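Stadar Shared Workshop: Frequently Asked Questions

Do I need to be a member to book a bench?
No. Day bookings are open to anyone over 18. Members pay less and can book further ahead.

What do I bring?
Closed shoes and your own glue. Hand tools are on the wall. 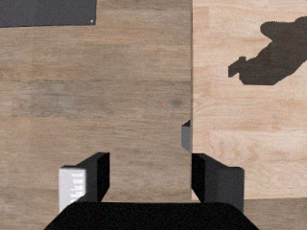
Close view over wood.

Can I leave a project overnight?
Yes, up to 3 nights, on the rack by the door. Label it.

How do I cancel?
Email us 2 days ahead for a full refund.
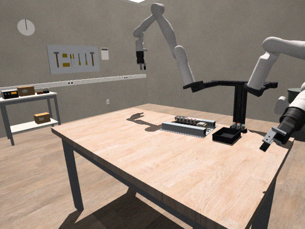 Zollisthorpe, 12 May 2023

Have the opening hours changed?
Yes. We now close at 6 on weekdays. Evening bookings made in March still stand.

Is there parking?
Use the Dastine Road lot, 500 feet north. The yard is for loading only.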